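Visit to the Skarnbridge Automation Laboratory

Members of the Dendley Technical Society visited the Skarnbridge laboratory in August at the invitation of its safety manager, Ultan Tully. The subject of the afternoon was a single fault, which had kept the Stotota handling cell out of use for 36 days. The laboratory had offered to set out its findings in full, and the Society is grateful for the frankness with which this was done.

The building is a former grain store dating from 1837, and access to the upper floor is by a narrow stair. Members were received in the Ní Bhriain Room at two o'clock and given a short safety briefing before the technical session began.

Mr Tully explained that the cell is first set up and tested in simulation. Each task is run 1000 times on screen before it is allowed on the physical arms. The task under discussion is a simple one, in which small items are picked up and set down on a shared table while the second arm waits clear of the work.
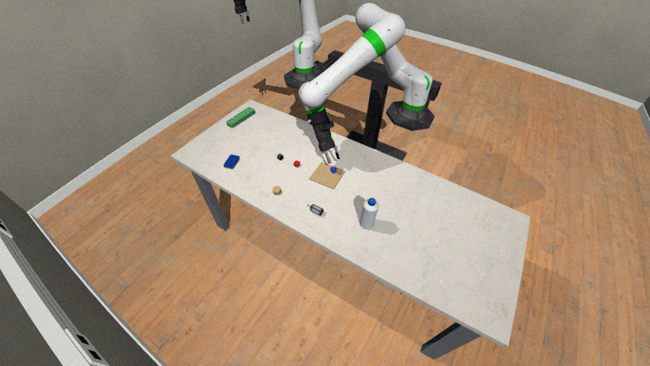
The simulated cell, with the gripper open above the mat and the blue piece.

The fault arose during a routine trial on the physical cell. The working arm had closed on a small piece and begun to lift when the second arm, which should have remained parked, received a movement command intended for its neighbour. It came down across the table and struck the forearm of the working arm. There were no injuries, as the guard doors were shut and staff were outside the enclosure. One wrist joint was damaged and had to be replaced.

The emergency stop was pressed promptly. However, the record showed that the second arm continued to move for a short time afterwards. This was regarded by the laboratory as the more serious matter, and most of the questions from members concerned it.
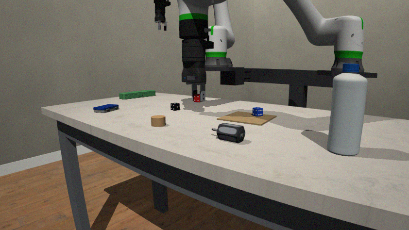
Two separate causes were identified. The first was an error in a settings file, which had been copied from one arm to the other during maintenance and left both with the same address on the control network. The second was in the wiring of the stop circuit. The button cut power to the working arm directly, but the second arm was halted only by a message sent over that same network. With the addresses in conflict, the message was delayed.

Neither cause had come to light in simulation. The model gave each arm its own address by default and treated the stop as immediate for both. Mr Tully accepted that a clean set of simulated results had been given too much weight when the cell was approved, and that the wiring ought to have been inspected by a person from outside the project.

Members then watched the pick task on a large display, with the network delay now included in the model. The demonstration was paused at several points so that the path of each arm could be discussed.
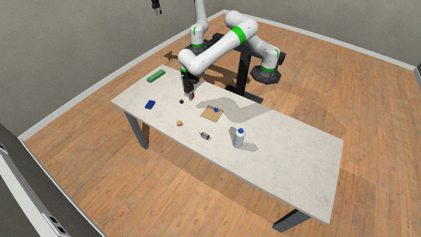
A member asked whether the clearance between the arms had been increased. It has: the parked arm may not now enter the space above the table while its neighbour is holding a piece, and this limit is enforced by a separate safety controller. The stop button cuts power to both arms by direct wiring. After any maintenance, the address of each arm is read back and signed for by two members of staff, and the stop is tested 20 times before work resumes.

The party was afterwards shown the physical cell from behind the guard. It was switched off and locked during the visit, pending a final inspection of the new wiring. The damaged wrist joint was available for examination on a side bench.

Some members felt that the briefing might have said more about the training of night staff, and Mr Tully undertook to send a written note on this point. It will be circulated with the papers for the next meeting. Copies of the laboratory's fault report may be read at the Society's office in Dendley on request to the secretary.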